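4. Setting up the night-time recording

Read section 3 first if you did not charge the recorder yet. The Rakura recorder needs a full battery before the first night, and it will refuse to start a long session when the battery is under half.

The Rakura keeps a record of reflux episodes, sleeping position and the times you press the symptom button. It doesn't treat reflux and it does not replace your medicines. Your clinic reads the record together with your food diary.

4.1 What you need

The recorder, charged
The chest band with the position sensor
The probe connector, already placed by your nurse
The bedside dock and its cable
The paper diary from the Tirgate folder

4.2 Putting on the chest band

1. Wash the skin under the breastbone with plain water and dry it well. Do not use cream or oil on this area on the day of the recording.
2. Lay the band flat on the bed and look that it is not twisted. The soft side goes to the skin.
3. Close the band at the left side of the body. You should be able to put two fingers under it and breathe in deeply.
4. Turn the position sensor until the small arrow points to your chin.
5. Clip the recorder to the band. It makes one short sound.

Note: If you sleep on your stomach, move the recorder a little to the left side. The sensor itself must stay in the middle.

4.3 Connecting the probe

1. Take the end of the probe cable and the gray plug of the recorder. Both have a flat side.
2. Put the flat sides together and push until it stops. Do not turn the plug.
3. Fix the cable to the cheek and behind the ear with the tape from the clinic. Leave a small loop, so the cable does not pull when you move the head.
4. Wait for the green light. This can take nearly 3 minutes.

CAUTION: Never pull the probe out by yourself and never push it deeper. If it moved, or if you cough and cannot stop, disconnect the recorder and call the clinic.

4.4 Setting the bed

Many clinics ask for one night flat and one night with the head of the bed raised. If you received the Hattar wedge, use it only on the second night. Put it under the mattress or directly under the back, with the thin end at the hips. Extra pillows under the head alone bend the stomach and can make the record difficult to read.

Write in the diary which night was which. The recorder cannot see the wedge – it knows only if you are lying or upright.

4.5 Starting the session

1. Hold the round button until the screen shows READY.
2. Choose the number of nights, 1 or 2, with the arrow.
3. Press the round button again. The clock starts to run.
4. Press the symptom button once, as a test. The screen must show one mark. Write "test" and the time in the diary.

The memory holds 2,000 marks, so press as often as you feel something. Press once for each symptom. If you hold the button down, it is still counted as one mark.

4.6 During the evening

Eat and drink as you do normally, unless your doctor said otherwise. Write the start and the end of every meal, also a small snack or a glass of milk. Water doesn't need to be written.

If you take an antacid, write the name and the time. Stop or continue your daily reflux tablets only as the clinic told you, because this is different from patient to patient.

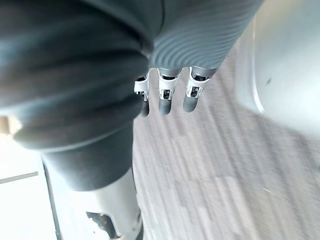 When you lie down to sleep, press the bed key and put the recorder within 600 mm of the dock. If it is farther away, the record is still saved in the recorder, but the dock can't make the safety copy. The dock should stand on a hard surface and not under a blanket.

4.7 In the morning

1. Press the bed key again before you stand up.
2. Look at the screen. A full circle means the copy is complete. A half circle means you should leave the recorder near the dock a bit longer.
3. After the last night, hold the round button until the screen is dark.
4. Do not shower before the nurse has removed the probe.

CAUTION: Do not clean the plug with alcohol. Use only the dry Nerkitz cloth from the folder.

Note: The recorder doesn't change the clock by itself in November. If your recording falls on the night of the clock change, leave the clock as it is and tell the clinic.

Text revised 2023-03-12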